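Print this page | E-mail this page

# Harance Open Day Shelf Set

Data card, revision 8. July 2021.

## Summary

The set holds recordings made during the open day at the Condadstead site. Visitors watched a two-armed robot work at a stocked store shelf with shopping baskets on the floor next to it. Sessions ran in front of the public on the same floor used for internal trials, with the regular lighting left on.

## Contents

- 1241 episodes in total, one folder per episode
- 1000 episodes in the default training split; the remainder is held out
- head view, joint positions for both arms, gripper state
- one task sentence per episode, in English

Episodes are capped at 3000 time steps. Anything longer was stopped by the operator and is stored with the flag `timeout`.

## Task

The operator reads a request card handed in by a visitor, and the request becomes the task sentence. Most requests name a drink by brand or by color. Bottles are grasped low on the body with the right gripper.

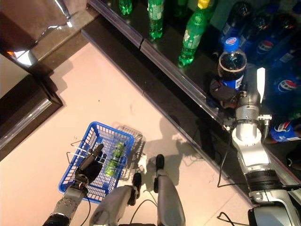
T. Hegedűs

The head view looks down steeply, so the shelf and the baskets fit in together with both arms. The cost is at the top of the shelf, where bottles in the back row are hard to make out. Green soda bottles and blue Pepsi bottles share a shelf, and the dark surface reflects both. Detectors trained on matte shelving gave duplicate boxes on the reflections. We left those labels out and did not mask the surface.

The robot's shadow reaches the floor between the wire basket and the shelf base in some episodes. It moves with the head and should not be treated as an obstacle.

## Known problems

- Wrist cables hang across the front edge of the shelf at certain arm poses. They are not annotated.
- Clock offset between the two arms was corrected after the event with the Toleck sync tool. Raw timestamps are kept in `raw_time`.
- Task sentences were typed by hand. Spelling of brand names varies.
- Success flags were set by the operator during the session and have not been reviewed.

## Audio

None. The microphones were unplugged before the doors opened.

## Use

Research and teaching. Please cite the set as "Harance Open Day Shelf Set" with the revision number. A second open day is planned for November at Condadstead; those recordings will be issued separately, with the same folder layout.

Print this page | E-mail this page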